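### 3.2 Reused containers as a home for small things

We were delighted by how much of the tidying in our study of family bedrooms came down to one question: what do people put small things *in*? Shop-bought organizers were rare. In the Brodeck homes, food packaging did most of the work, and it did it very well! Gbeho calls such boxes "second-life containers," and we keep the term.
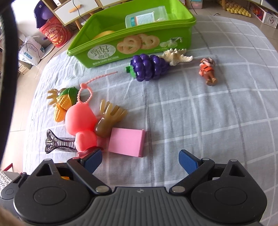
**Figure 2.** Small items on a bed with a reused cookie container, partway through sorting.

Sorting on the bed was a favorite habit in 8 of the 12 homes. A bedspread is wide and soft, and everything on it can be seen at once, so toys and grooming items end up side by side and have to be told apart. The mix in Figure 2 is typical: a toy corn cob lies by a hair comb, a claw clip sits next to a pink rubber toy, and the lime-green container, still carrying its cookie pictures, has a smaller lidded box inside it. We love this nesting of one box in another (Peltau saw it too, in kitchens). Two homes kept a separate tin for hair things only, and both had started it in October, after the first Woltutix visit. Section 3.3 looks at where the full containers were stored.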